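3.2 Timing and Gate Records

Run times at the Nesia slope were taken from the start wand and the finish beam, with hand timing as backup. Each telemark racer skied the course twice, and the faster run was kept. Runs with a missed gate were left out of the speed analysis but kept in the penalty count.
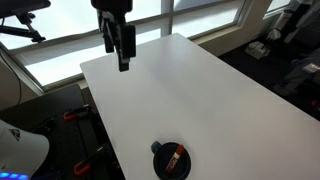
The final data set holds 692 runs. Jump penalties were scored by two judges, Holst and Varghese, who stood on opposite sides of the landing zone and did not confer. Where their scores differed, the lower penalty was used.

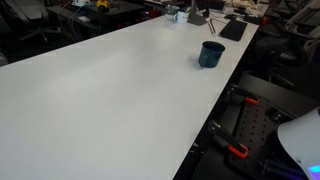

Photo: Oluf Lauritsen

Snow hardness was measured before the first start and again after every sixth racer. Readings from the skating section were less steady than those from the upper gates, and we treat them with caution.
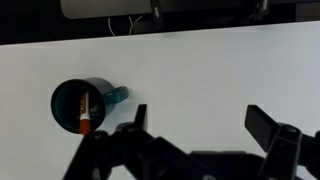 Figure 5. Dark mug on a white tabletop.

Turn length was modeled with racer as a random effect. Snow hardness had a clear effect on time in the upper gates and a weak one in the skating section. Boot stiffness was not recorded in December, so those runs do not enter the second model.
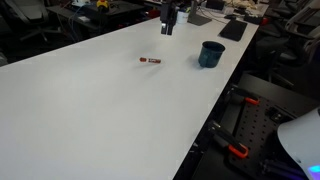

Adding the wax type did not improve the fit, and the term was dropped.

Comments (2)

Rebecca Valentini
Was the finish beam height the same for both runs?

Embla Lundgren
Yes, it was set at knee height and left there. See section 2.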